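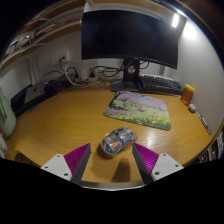

Can a robot tidy my desk yet? And other questions we keep getting

Last updated 3 May 2024

We run a small newsletter on household and workshop automation, and the same questions land in the inbox every month. The answers are below. If yours is missing, write in, and we will get to it at the speed of a robot folding a towel.

So can a robot tidy my desk?

Parts of it, on a good day, with someone standing by. Picking up a mouse and setting it on a mouse pad is within reach of a decent two-finger gripper. Sorting out the cables behind the monitor is another matter. Cables have no fixed shape, they hide behind each other, and at least one of them is always holding up something you care about. I can't do mine either.

Why is a computer mouse a fair test?

It's small, smooth, rounded on top and low to the table, so a sloppy grip sends it skating. Then there's the see-through kind. Many depth cameras struggle with clear plastic and report the desk underneath, or nothing much at all. A person sees a mouse. A robot may see a rumor.

Shiny desktops don't help. A lamp bouncing off varnish can look like an object, and we have watched an arm try to pick one up.

Does it know where things go?

Only if it has been told or shown. "Put the mouse on the pad" is a clear job. "Make the desk nice" is an argument waiting to happen. Does the honey live next to the keyboard? In some homes it does, and a machine that marches it off to the kitchen has made an enemy.

How do these things learn?

Mostly from people doing the chore over and over. One common way is to carry a gripper by hand, with a camera on it, and do the job yourself so the robot can copy the motion later. The Liken project published its tally in April: 666 recordings of desk tidying, of which 23 were thrown out because the person got bored and just used their other hand.

Which machines have you tried?

Two. The Vetard arm bolts to a table and cleared 5 items out of 10 for us, slowly and with great dignity. The Grunetti is quicker and dropped more. Neither would touch a closed laptop, and I was relieved.

What about on the shop floor?

Better news there. At De Luca, a parts packer we visited, an arm moves the same bracket from the same tray to the same box all shift. The tray never moves, the lights never change and no one leaves a thermos in the way. Your desk offers none of these comforts.

Should I wait for one?

If you hate tidying, I would do it yourself this weekend – it takes roughly as long as reading the Vetard safety booklet. If you like tinkering and have money you don't mind missing, go ahead and buy one. You'll need to clear a space on the desk for it first.

Can I send you a photo of my desk?

Please do. We answer every one, though not always kindly.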